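Clomance Adds Steel Parts Bins to Lineck Workshop Storage Range

WULTAU - Clomance has extended its Lineck line of workshop storage with an open bin for loose parts and small fittings. The Lineck 70 goes on sale in July through the company's Wultau warehouse and through its distributor, Bañez Supply.

The bin is rectangular and open at the top, with sloping walls that guide parts toward the floor of the bin. It is made of steel 2 millimeters thick and finished in gray. It stands on an ordinary workbench or tabletop and needs no frame or fasteners. Rated load is 70 kilograms, evenly distributed.

Clomance tested the design over 7 months in assembly and repair shops, with 261 bins in daily use. Wear was recorded on the floor and walls. Scratches and staining of the floor were classed as surface wear and did not affect the rated load. Coating loss was greatest where metal parts were dropped against a wall from above. Replacement liners will be offered for shops that handle finished or polished parts.

Bins should be emptied before they are moved. The floor can be cleaned with a damp cloth and a mild detergent. Solvent cleaners are not recommended on coated surfaces.
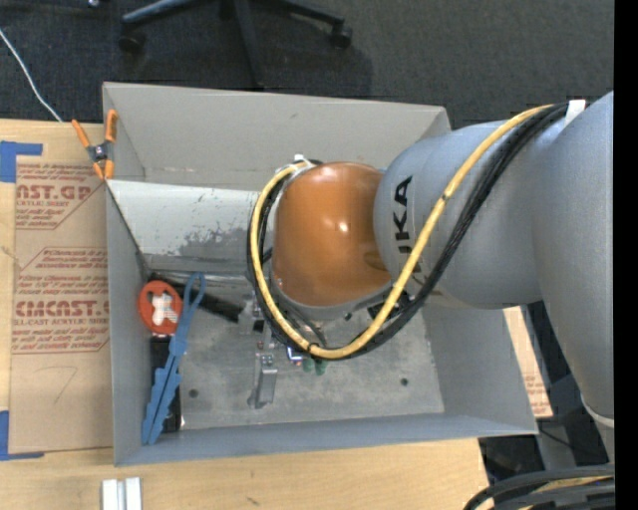
Bañez Supply said its customers had asked mainly for a bin with a low front, and that it expects most first orders to come from repair shops replacing plastic tubs.

Price lists and dimension sheets are available from the Clomance sales office in Wultau.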